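# 実験ノート 双腕班「包み紙から皿へ」

2025年7月24日

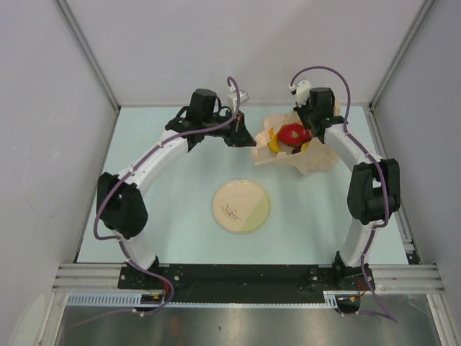
今日から課題2に入った。課題2は、食品を紙の上から皿へ移す作業で、10月の学内発表で見せる予定のものである。課題1(ブロックの受け渡し)は先週までにだいたい終わったので、装置の中の物を全部入れ替えた。配置は写真の通りにした。皿は二本のアームの間、台の真ん中に置く。紙は右のグリッパの下になるようにして、赤い物一つと黄色い物二つをその上にのせる。左のグリッパは紙の左の端のすぐ近くまで出しておく。この姿勢を開始姿勢と決めて、Flungateに「start_b」という名前で保存した。前の開始姿勢「start_a」は腕が高すぎて、最初の移動に時間がかかりすぎたので、もう使わないことにする。

## 役割の分け方

左アームは紙を押さえる。右アームは物をつかんで、皿に運ぶ。とても単純な分け方だが、先月の打ち合わせでは反対の意見もあった。左でも物をつかめるようにした方が速い、という意見である。私は速さより先に、まず一回ちゃんと最後まで動くことが大切だと思う。速さの話は発表のあとでもできる。反対だった人も、発表までは今の形で良いと言ってくれたので、このまま進める。

紙を押さえる動作は、思ったより難しい。紙はくしゃくしゃで、毎回少し形がちがう。爪が高いと紙に届かないし、低いと台をこする。台をこすった時は、モータの電流の値がすぐに上がるので、Flumicoの画面で分かる。今は電流が決めた値をこえたら止まるようにしてあるが、この値が正しいかどうかはまだ自信がない。

## 今日やったこと

午前は手で教える方法(アームを手で持って動かし、その動きを記録する)で、右アームの動きを作った。赤い物から始めて、次に左の黄色、最後に手前の黄色の順番にした。順番を変えると、となりの物にグリッパの横が当たることがある。赤い物は背が高いので、先に取る方が楽だった。

午後はその動きを再生して、どのくらい同じになるかを調べた。結果は下に書く。

- 最初の再生:赤い物は皿にのった。黄色の一つ目は紙といっしょに持ち上がってしまい、途中で止めた。
- 左アームの押さえを入れた再生:紙は動かなかった。黄色の一つ目は皿にのった。二つ目は皿のふちに当たって、台に落ちた。
- 皿の上での放す高さを上げた再生:三つとも皿にのった。ただし赤い物が転がって、黄色の上に重なった。

記録ファイルは全部で91個になった。この中には、途中で止めたものも入っている。止めたものを消すか残すかで少し迷ったが、残すことにした。名前の最後に「_ng」を付けてあるので、学習に使う人は気をつけてください。

## 数字のメモ

右グリッパの閉じる幅の設定は、赤い物には553、黄色い物には186にした。単位はモータの中の単位で、ミリではない(前に私がミリとまちがえて書いて、みんなを困らせたので、今回ははっきり書いておく)。数字が小さいほど強く閉じる。186より小さくすると黄色い物に跡がついた。赤い物は553より大きくすると、運ぶ時に回ってしまう。

この数字は今日の物についての数字であり、物を替えたらもう一度決めないといけない。

## ケーブルについて

紫のケーブルは、グリッパの上のところから腕にそって、ひじの関節を通り、土台の横へ下がっている。右も左も同じ通し方にしてある。今日の動きの範囲では、引っぱられることはなかった。しかし右アームを皿の向こう側まで回すと、ケーブルの上の輪が大きくふくらんで、左アームの方に近づく。今の動きでは向こう側まで行かないが、だれかが新しい動きを作る時には注意が必要である。

土台の前の赤い線は、板の前のところでまとめ直したい。工具を置く時に、手が引っかかりそうで少しこわい。結束バンドの小さいサイズがなくなっているので、次の注文に入れる。

## ソフトのこと

Flungateの再生の速さは、ずっと半分の設定で使った。一回だけ普通の速さに戻してみたら、右アームが皿の上で止まる時にゆれて、つかんでいた物もゆれた。加速の設定を直せば良いのかもしれないが、その画面の説明が英語だけで、意味がよく分からないところがある。次の集まりで、分かる人に教えてもらいたい。

Flumicoの保存は、午後に一度失敗した。保存ボタンを押しても、ファイルの大きさがゼロのままだった。ソフトを閉じて、もう一度開いたら直った。原因は分からない。記録の後には、必ずファイルの大きさを見ること。

## Caronの班との約束

となりのCaron班(移動ロボットの班)が、来週この部屋の電源を使いたいと言っている。同じタップから取ると、両方の電源が落ちる心配がある。私たちは窓側のタップ、Caron班は入口側のタップ、と決めた。入口の紙にも同じことを書いて貼った。

## 次にやること

1. 放す高さを物ごとに変える。赤い物は低く、黄色い物は今のままで試す。
2. 皿の位置を少しずつずらして、どこまで成功するかを見る。台に印のテープを貼ってもいいか、先生に聞く。
3. 左アームの電流の止める値を、紙がある時とない時で比べる。
4. 10月の発表の題名を決める。今の案は「Stallivberg:二本の腕による食品の移しかえ」。Stallivbergはこの課題の作業名で、発表の時にもこのまま使うかどうかは、まだ決まっていない。読み方が難しいという声がある。

片付けの時、アームは二本とも休みの姿勢に戻して電源を切った。「start_b」のファイルは共有フォルダにも入れてある。上書きしないで、変える時は別の名前で保存してください。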